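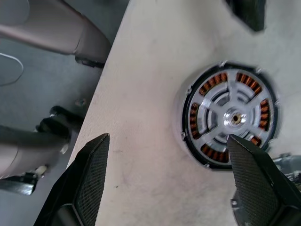

Ticket holders for the Rukby Wrestling event at the Gastano Arena are advised that the refund window closes at the end of August. The main event was halted after nine minutes when the ventilation on the east side shut down and the building supervisor ordered the upper sections cleared. According to the arena's notice, a fan motor had failed. Copper coils set in a ring inside a metal rim are a common enough arrangement in an electric motor, and the condition of such parts in a public building is a matter for the building's operator. The promotion has nevertheless agreed to refund Sections 141 and 143 in full. Holders of floor seats will receive a credit toward the next Gastano card.

Please keep this thread to the refund procedure. Discussion of the match result belongs in the results thread.

Rosalinda Ignacio
Forum Administrator
Posted August 18, 2022

Reply from lowerbowl_9

I wish to register an objection to the distinction drawn between floor seats and the upper sections. The match stopped for every person in the building. A credit is of no use to those of us who traveled from Lammers and do not expect to return this year.

Reply from Arnel Lumanlan

The distinction follows the terms printed on the ticket. Patrons who were directed to leave their seats are entitled to a refund. Patrons who were permitted to remain are not. Floor patrons were permitted to remain, and the remaining two matches were held.

Reply from lowerbowl_9

The remaining two matches were held without the title match for which the event was advertised. I would ask Mr. Lumanlan to consult the poster. 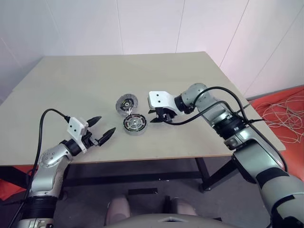 I would also note that the poster states "card subject to change," and I expect that phrase to be quoted to me shortly. A change of opponent is one matter. A championship match stopped in its ninth minute, with no decision announced to the crowd, is another.

Reply from Roler_Season_Pass

I held a seat in Section 143 and submitted my claim at the box office window. The form requires the order number and the original ticket. A photograph of the ticket was not accepted. My claim number is 1308, and I was informed that payment would be made to the original card.

Reply from Arnel Lumanlan

Thank you for the information. Does the same requirement apply to mobile tickets?

Reply from Roler_Season_Pass

I was not told. The patron ahead of me presented a telephone and was referred to a second window.

Reply from Rosalinda Ignacio

Mobile tickets are to be presented within the ticket application. Screenshots will be declined. With regard to floor seats, I have forwarded the objection to the promotion's ticket office and will post the reply in this thread when it is received.

Reply from lowerbowl_9

Noted. I maintain my position, and I will not redeem the credit until a reply has been given.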